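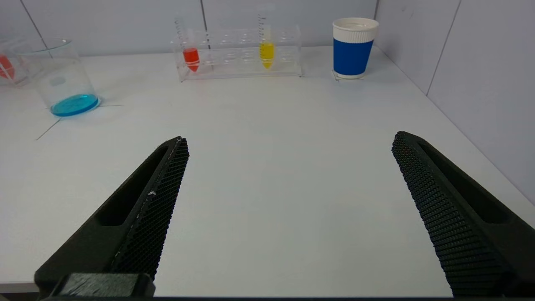

Turquoise liquid in a beaker, with the clear acrylic rack at the back of the table.

Viludmont Bench Liquids

A data card for a set of close-up pictures of colored liquids in clear labware. We love this stuff: beakers, tubes, racks, all the see-through things that make a white bench so nice to look at (and so hard to label!).

What's inside

1,755 pictures in total
1,317 for training, the rest held back for testing
61 bench setups, each with its own folder
One notes file per setup, with liquid colors and vessel types

Colors

The colors are plain food dye in water, mixed fresh for each setup. Turquoise is our favorite because it shows up so well even when there's only a shallow layer of it. The orange-reds are trickier. They leave streaks on the inside of a tube, and we label the streaks separately from the pool at the bottom.

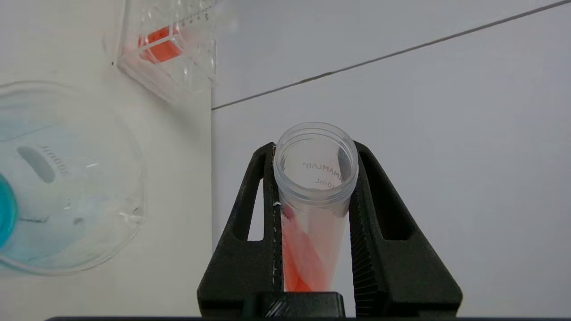 Conical tubes get their own label, apart from beakers and flat dishes. If the cap is off, the notes say "open". Printing on a tube often reads backward through the wall, so please don't flip pictures to fix it! Volume marks are copied only when every digit is clear.

Known gaps

Clear on clear on white is still rough. In 56 pictures the rim of a dish couldn't be traced all the way, and those are tagged "partial rim".

Folder names

Gastton holds the beaker setups, Alipour the tubes, and Menero everything mixed. New liquids go into Menero first. Next up is green, planned for April.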